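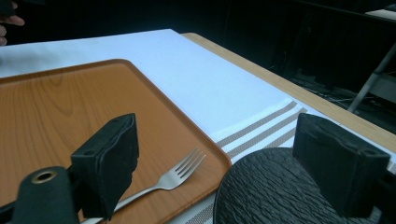 Re: [table-list] Trays, placemats and what goes on the long tables
From: Mirta Gallardo
3 replies
2 shares

Renato, thanks for writing this up. I'm answering on the list so Emiliano and Tyson see it too. My answers are under your points.

> On Saturday evening Renato Mansilla wrote:
>
> I'd like to settle the tables before the March lunch. Last time every table
> was done a different way and it took too long to clear.
>
> 1. Do we keep the white covering on the tables, or go back to bare wood?
>
> 2. The orange trays. I like them, but with a tray and a placemat at each
> seat there is no room left for bread or water. Can we pick one?
>
> 3. Forks. Are they set out ahead, or do people take one from the
> container at the end?
>
> 4. The Grastix order. They want to know by noon Monday if we are adding to
> it. I have 38 people down so far.
>
> Renato

1. Keep the white. The tables have marks from the paint weekend, and I don't want to spend the morning scrubbing them. White also makes it easier to see crumbs and spills when we wipe down between courses. It doesn't need to reach both edges. Last time Damián spent a long while pulling it even on both sides and then it shifted as soon as people sat down. Lay it so the seated side is covered and leave it. If a strip of wood shows on the other side, fine.

2. I tried this at home with one of the orange trays and one of the striped placemats side by side. Together they take up the space of nearly two seats. My suggestion is trays at the two tables closest to the kitchen, where people carry their own food, and placemats at the other tables, where we bring the plates out. Nobody gets both.

The trays are the ones with the wood-grain print. Please don't put them through the dishwasher. Two of them came out with the print lifting at the corners and I would like the rest to last. Warm water, a soft sponge, and dry them right away, including under the rim, where water sits.

The woven placemats can be shaken out and wiped. If sauce gets into the weave, rinse it from the back. They should be stored flat. The ones that were rolled up in the Storkik box still won't lie down properly, and I have them under some heavy books now.

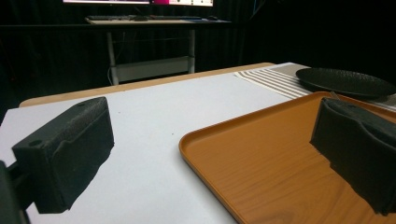
One more thing on trays. If they go straight on the white with nothing under them, they slide a little when somebody leans on the edge. I tried a damp cloth underneath and it worked but left a wet patch. Tyson has a roll of shelf liner left over from his kitchen, and a small square of that under each tray should be enough. Tyson, could you bring it?

3. Set them out ahead. On the trays, the fork goes inside the rim on the right, tines away from the person sitting down. At the placemat tables, the fork goes on the napkin. I know that isn't where a fork goes in a proper setting, but most of these meals are eaten with a fork and nothing else, and at the last lunch people kept knocking them off the left side when they reached for the bread. Knives stay in the kitchen unless the Bittencourt people send the roast after all. I'll ask Damián.

We own 47 forks as of this week. That covers your 38 with a few to spare for dropped ones. Please check the trash before the bags go out.

4. I would not add to the Grastix order. We have enough napkins and enough of the white for this lunch and the next one. If you want to order anything, order lids for the serving bowls, the 20 cm size. We keep covering them with dinner plates.

Setup starts at nine. Tables first, then the white, then trays and placemats, and forks last. Emiliano has the key to the Laleseo cupboard and will be there before me. The trays are on the bottom shelf behind the pitchers. Stack them face up when you put them back, with a paper towel between each one.

I still need one person to stay after two o'clock and help with drying. Write to me off the list if you can.

Mirta

Reply to list | Reply to sender
0 comments on this message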